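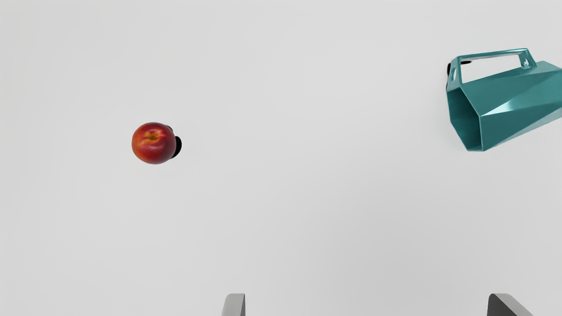 Which cut of Fultwood should I watch first, and is the ending supposed to make sense??

Posted by mags_in_ohio in Movies > Thrillers

ok so my brother in law has been on at me to watch Fultwood for months and I finally have a free night. Problem is there are two versions on the service we use. One says 102 minutes and the other says 188 minutes. That is a HUGE difference. I don't mind a long movie but I have to be up at 6 and I don't want to sit through an extra hour and a half of people looking out of windows.

Things I know already: it's a spy thing, there's a handler called Ulley who may or may not have sold everybody out, and a big chase at a ferry terminal. Brother in law let that slip and then said "well that's not really a spoiler". Thanks.

I did watch the short one up to the part where Arsenault gets the phone call in the parking garage, then fell asleep. Not the movie's fault, long day. Woke up at the credits with the song playing, and the last shot I saw was a woman closing a suitcase. No clue who she was. So questions are

- is the long one really a different movie or just padding
- do I need to have seen the first one (was there a first one? someone told me its a sequel)
- without ruining it, does the ending get explained in either cut
- how violent. My mom might be over. She's fine with shooting, she walks out if there's anything with teeth or fingernails

Subtitles fine. Dubbing not fine.

Thanks in advance, hoping to watch tonight or tomorrow.

Shirley Fehr
Helpful member, 80 posts in this section

Watch the long one. But split it.

I've seen both, the long one twice. The short cut is what the distributor put out after it did badly at previews, and you can feel where the scissors went. Whole Zemach storyline is gone. In the short one Zemach is a guy who stands behind a desk and says maybe three lines, and then suddenly in the last act everyone is terrified of him and you're sitting there going why. In the long one he gets nearly half an hour early on, at the safe house with the two couriers, and by the end of it you know exactly what he's capable of. Best scene in the movie imo. Hardly any shouting. He just keeps asking the younger courier what time the train got in.

On your list.

Not a sequel. People say that because the opening drops you in the middle of an operation and everybody talks about "what happened at the border" like you should know. There's no other movie. You get the border story later, in pieces. In the short cut you get one piece, so yes, confusing.

Ending. The woman with the suitcase is Arsenault's sister. In the short cut she's only in it right at the end plus one photograph on a fridge, so no wonder you didn't know her. In the long one she has two proper scenes and a phone conversation, and the suitcase comes up way before the end. I won't say what's in it. Does it get explained, mostly. You find out who was leaking. You don't find out for certain whether Ulley knew, and people argue about it. I think he knew from the hotel onward, watch what he does with his coat. My husband thinks I'm reading too much into a coat.

Violence: there is one interrogation you should warn your mom about. It's in both cuts. Nothing with teeth. It is hands though, and it goes on a bit. When they put the radio on in the basement, send her to make coffee. By the time she's back it's over. Otherwise it's fist fights, a stabbing in a stairwell that you mostly hear, and the ferry terminal, which is loud but not gory. The fights are good, clumsy and short, people get tired. One of them is in a laundry room and the guy loses because he slips.

Where to split it: right after the embassy party. There's a fade to black and the music stops, it was clearly meant as an intermission. That gives you a first night that ends somewhere tense and a second night that is nearly all payoff. If you stop at the garage call like you did before you'll have to go back, there's info in that call you need.

Also don't worry about dubbing. Original audio on both, but check the subtitle setting, on my TV it defaulted to the version with sound descriptions and I had "[ominous hum]" over everything for twenty mintues before I worked out how to turn it off.

edit: forgot to say, skip the trailer if you haven't seen it. It gives away the stairwell.

dktrout

short one. its fine. 188 min is nuts for a spy movie, they spend forever in that safe house. car chase is the same in both I'm pretty sure. ending is dumb either way

pellham_street

Sort of in between here. Saw the short version in a theater in July, then the long one at home, and I think dktrout is wrong about the chase. It isn't the same. Long cut has the whole bit before, when they're stuck in the line for the ferry and can't get out of the lane, and the driver keeps checking the mirror. Short one just cuts to engines. I'd say that's the best stretch of directing in it and they threw it out, go figure.

But I don't agree the long one is better all the way through. The first forty minutes or so drag. There's a subplot with a journalist that goes nowhere, she turns up, interviews Ulley, has dinner, leaves the country. Kept waiting for her to come back. She doesn't. And the flashbacks are in a sort of washed out blue which got old fast.

What I would do if you really only have the one night: finish the short one from the garage call, since you're most of the way in, and accept you wont get Zemach. If you like it enough to be annoyed by what's missing then go for the long one some weekend. That's how I did it and it worked OK. You do lose the surprise about the leak, but I'd guessed that anyway. The guy playing the analyst looks guilty from his first second on screen, no offense to him.

Re mom, I'd be more careful than Shirley. The basement scene is longer in the long cut, not the same. And there's a dog. The dog is OK. But you think it isn't for a while, and some people really can't do that.

One more thing, the sound. The dialogue is super quiet and then the guns are super loud. If anybody's asleep in the house turn on whatever night mode your TV has. I had to ride the volume the entire time.

mags_in_ohio (original poster)

thank you all!! going with the long one in two parts, stopping after the embassy party. Mom says she's in and wants to know the dog's name so she can "keep an eye on him". does he have a name

Shirley Fehr

They call him Biscuit once, in the van. Tell her he makes it to the credits.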